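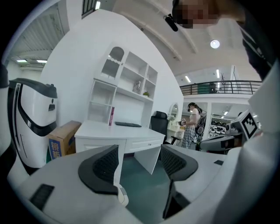 Kaltdale Desk and Hutch, White

Product code: KD 407

The Kaltdale is a writing desk with a shelving hutch that sits on top. It suits a bedroom, a box room or the end of a landing where a full office desk would be too much.

Size and weight
Width: 1000 mm
Height with hutch: 1220 mm
Weight: 38 kg, packed in two boxes

The desk can be used without the hutch. If you want to add the hutch later, order it separately under code KD 206. It fixes to the desk top with four screws from behind, and the holes are already drilled.

Assembly
Allow two hours for the pair. You will need a cross-head screwdriver and a second person to lift the hutch into place. Fix the wall strap before you load the shelves. Screws for plasterboard are not supplied.

Care
Wipe with a damp cloth and dry straight away. Do not use cream cleaners or anything with bleach. Touch-up paint is sold in small pots by Claltance, shade 122.

Delivery
Delivered to a ground floor room of your choice. Orders placed before noon on Friday go out the following week. We do not take away old furniture.

Spare parts
Handles, hinges and shelf pegs are kept in stock. Write to Harriet Lyons in the parts office with the product code and the letter printed beside the part in your instruction sheet.

Also in this range: Zamcombe bookcase, Mbeki stool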